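About us

Seol Football School
Who we are, how we train and how to join

Seol Football School runs coaching for boys and girls from under-7 to under-16, and a small Saturday-style league squad for the oldest age group. We are based at the Meseo ground, behind the bus depot, where we have the use of one full-size grass pitch, a floodlit artificial pitch and the upstairs room in the pavilion.

The school was started by Chang-ho Lim, who played as a left back for semi-professional sides until a knee injury ended his playing career. He had been helping out with the juniors at his last club and wanted to carry on coaching. The first group had 30 players, most of them from the two primary schools nearest the ground, and trained on half a pitch with borrowed goals. Since then more than 1,000 children have been through the school. A few have gone on to academy places. Most have not, and many of those still play for local sides at the weekend.

What we do

Each age group trains twice a week during term time. Sessions for the under-7s and under-9s last an hour and are mostly small-sided games. We don't put fixed positions on players at this age, and goalkeepers are rotated. From under-11 upwards sessions are 90 minutes long and include passing work, defending in pairs and a match at the end. The under-14s and under-16s also have one classroom session a month in the pavilion room, where they go over a recorded match and talk through set pieces.

The coaching plan is written by Kyu-ri Moon, our head of coaching. It runs in blocks of six weeks, and each block has one subject, such as receiving the ball under pressure or defending crosses. All age groups work on the same subject at the same time, at their own level. Brothers and sisters in different groups can therefore practise together at home, and a player who moves up an age group in the middle of the year has not missed anything.

We enter teams in the district youth league from under-11. League squads are picked by the age group coach. Everyone who is registered and attends training is given at least half a match over every two fixtures, up to and including under-14. At under-16 the squad is picked on form and attendance, and players are told this before they sign.

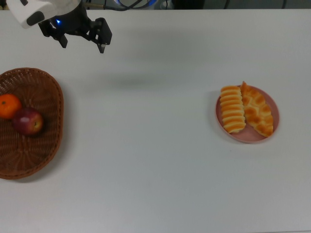

Hae-won Lim told us after her son's second season that the half-match rule was what had kept him in the game. At his previous team he had spent most of the winter on the touchline, she said, and by the spring he no longer wanted to get into the car. She would have liked the rule to go up to under-16 as well. We have discussed this with the coaches more than once and have kept it as it is for now, though we do look at it again each summer.

Our coaches

Chang-ho Lim is the director and takes the under-16s. He is also the person to speak to about trials and about players moving on to other clubs.

Kyu-ri Moon is head of coaching and takes the under-11s and the girls' group. She played in midfield for her university and later in the regional women's league, and has coached at the school for eight years.

Ji-hoon Ham looks after goalkeeping for every age group. Keepers leave the main session for the first half hour to work with him and then join their team.

Man-sik Na takes the under-7s and under-9s and runs the holiday courses. He is a former PE teacher.

All coaches hold a current coaching licence and a first aid certificate, and all have been background checked. There are always at least two adults at a session.

The ground

The artificial pitch was relaid three years ago. The grass pitch drains badly at the depot end and is often out of use in winter – if a match is moved or called off we send a message to parents by nine in the morning. Football boots with moulded studs are fine on both surfaces. Metal studs are not allowed on the artificial pitch.

The pavilion has changing rooms, toilets and a kitchen hatch that opens on match days. Parking is limited, and we ask families not to use the depot entrance, which buses need at all times. The nearest stop is a five-minute walk away.

Fees and support

Fees are paid by the term and cover training, league registration and insurance. The kit is bought separately and consists of a shirt, shorts and socks. Outgrown kit can be handed in at the pavilion, and there is usually a good range of second-hand sizes on the rail there.

Our shirt sponsor is Zostton, a local heating firm, which has supported us for five seasons. Flendov, the sports shop on the station road, provides the match balls. We also keep a small fund for families who would find the fees difficult. Applications go to Chang-ho Lim and are not discussed with the other coaches.

The summer tournament

Every year we host a one-day tournament for under-9 and under-11 teams. Last summer 800 people came through the gate, counting players, and the kitchen ran out of rolls before the semi-finals. No league tables are kept for the under-9s. Visiting clubs can register from April, and places go in the order in which entries arrive.

Joining

New players can come to two sessions free of charge before deciding. There is no trial for any group below under-16. Places in the under-7s and under-9s fill up quickly in September, and we keep a waiting list for both – please give your child's date of birth and current school year when you write. There are normally places in the girls' group throughout the year.

For the under-16s, trials are held before the start of the season and again in the winter break if the squad is short of players.

You can leave a message at the pavilion or use the contact form on this site. We answer within a few days in term time and more slowly in the holidays.

Page last updated 30 Dec 2024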